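From: Serpil Kozan
To: hladun-packing list
Subject: Re: bottles on their sides, and that yellow sheet

Hüsnü Gezer wrote:
> Hi all, we've moved over to the orange bottles at Kestel and I'm having a
> rotten time with them. They're fine standing up until somebody bumps the
> table, and then over they go and I spend the next minute chasing them.
> My bench top is bare steel, which doesn't help. Serpil, didn't you switch
> to the green table? How do you lay things out on it? And do you stand
> the bottles up first or pack them from lying down? I've got an order of
> 4,000 to get through before the end of May and I'd like to stop picking
> bottles up off the floor. Also what do you do with the big yellow sheet,
> mine just slides off the front.
> Hüsnü

Hi Hüsnü (and everybody else who's been groaning about these bottles),

I did switch, and I'm never going back! The green top is smooth, so I won't pretend it grips anything, but you can see what you're doing on it. Orange on green just jumps out at you. On our old gray bench I'd reach for a bottle and find I'd been looking at the tape gun. The pale edge helps too, more than I expected. I've trained myself to treat it as a line, and if a bottle is on the line it's too close to the drop and gets pushed back in.

As for standing or lying, I do both, and I know that sounds like a dodge. Bottles I've already checked go upright at the back left corner. Bottles I haven't looked at stay on their sides until I get to them. That way I can come back from the phone or a coffee and know which is which without picking anything up. The back corner is also where my elbows don't go, so the finished ones don't get knocked so much. I used to stand them all up along the front like a little parade and you can guess how that went.

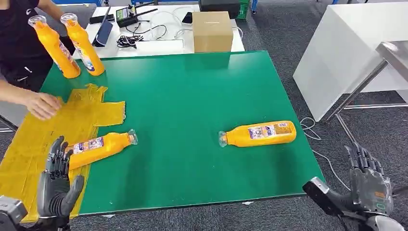 Orange bottles on the green table, yellow sheet over on the left.

The sheet goes on the left and I let it hang over the front corner. Yours slides off, I'm pretty sure, for the same reason mine used to — too much of it is hanging and not enough is lying on the table. Pull it back until the heavy part is on top, then put your hand flat on the flap and smooth it out from the middle. It'll still crinkle, and the flaps never lie down properly at the folds, but you don't need it perfect. I wouldn't tape it to the table either. I did that once and it took me a whole afternoon to get the gummy stuff off.

Lying bottles will roll if you set them with the round side free and nothing next to them. I turn the necks in toward the middle of the table, so if one does get going it tends to swing around and run into something. It's not science. I read the label on each one while it's down there, which saves turning it around later. We had a batch from Iretach last winter where the labels went on crooked, and every single one had to come back out of the box, so now I look before anything gets stood up.

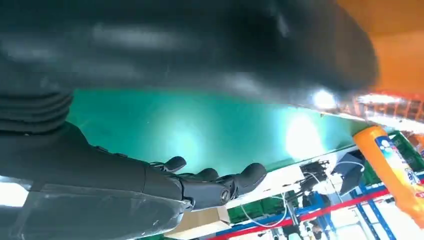 Do you wipe the table down between batches?

We wipe it at the end of each batch with a damp cloth and then a dry one, and we leave it alone in between. A dusty top makes the bottles skate around, and a wet one gets the labels, so the dry cloth matters more than the damp one. If you only have time for one, use the dry.

Back to your order. I wouldn't put them all out at once, whatever the boss says about keeping the bench full. We did a run for Lurnero that came to 3,106 (don't ask me who orders six extra, I packed what the sheet said) and the days that went well were the ones with only a few bottles on the table at a time. The days I had it loaded from edge to edge were the ones where I was down on my knees by lunch. A cleared table feels slow but your hands speed up without you trying.

Get the lighting sorted as well. My table has a shine to it and if the lamp is straight overhead you get a big white spot right where you want to read the print. I shoved our lamp over toward the wall and that was a real improvement, though there's still a bit of glare if I lean too far forward. I suspect steel would be worse. A sheet of brown paper under the reading spot is a cheap fix, and you can throw it out when it gets ratty.

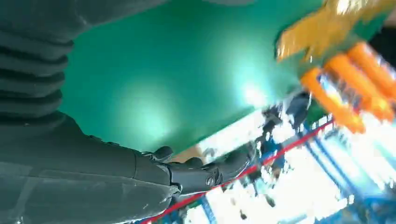
And keep a place for the ones you don't like the look of. I have a shallow tray on a stool to my right, and anything with a scuffed label or a loose cap goes in there and I forget about it until the end of the day. What slows me down is deciding, so I don't decide, I just dump it in the tray. By four o'clock there might be seven in there, or there might be none, and either way I deal with them all in one go with the radio on.

You asked me once before about boxes and I never answered, sorry. I fit 38 to a carton in the big ones, with a divider through the middle, and I put the necks up. Some people lay them in alternating, neck to base, and I can see the appeal, you do get a tighter box. But then whoever opens it grabs a neck with one hand and a base with the other and half of them come out twisted in the wrapping. If your customer is going to shelve them straight from the carton, do them a favor and go necks up.

The clear wrap is its own misery. Ours clings to itself the second it's off the roll. I pull off a short piece, drape it over loosely and tuck it under at the bottom, and I leave the folds be. Pulling it tight drags at the label, and I've had a corner lift on me that way. Shorter pieces use more of the roll overall, I know, but I waste less in balled-up tangles, so I think it evens out.
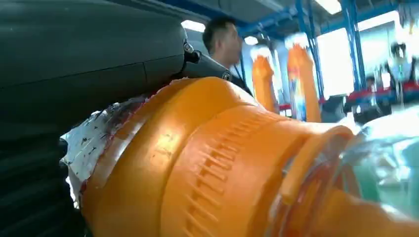
STUFF I STILL HAVEN'T FIGURED OUT

Where to put the empty cartons. They end up behind my chair and then I can't push the chair back. If anybody has a rack they like, tell me what it is and how wide.

Whether the yellow sheet is better swapped at the start of each week or just when it gets too creased. I swap it when it annoys me.

How to stop the tape gun from wandering. I tied it to the table leg with string and then tripped on the string.

Hüsnü, try the back corner thing for one morning before you do anything else, and write back and tell us how it goes. If you want my old divider template I can mail it, it's only cardboard.

Serpil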